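Claseo teleop kit, two-arm set

I've been showing robots how to do fiddly jobs by hand for a good while now, and the Claseo is the kit I keep reaching for. You wear the gloves, you move, the arms copy you - and every go is saved as a demo you can train on (the drive holds nearly 1,600 of them).

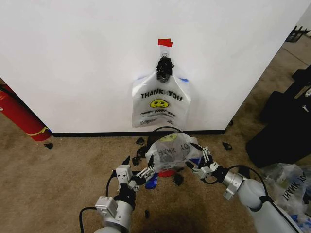
Marcus Mbeki
Demo lead, Vikalano

Carrier bags are my favourite test. They crumple, they slide about, and you need proper fingers to get hold of one on carpet. I'd plan on 100 demos before you train anything, and do them in short bursts or your shoulders will complain!

In the box: 2 arms with multi-fingered grippers, gloves, foot pedal, cables. Spare fingertip pads are sold separately.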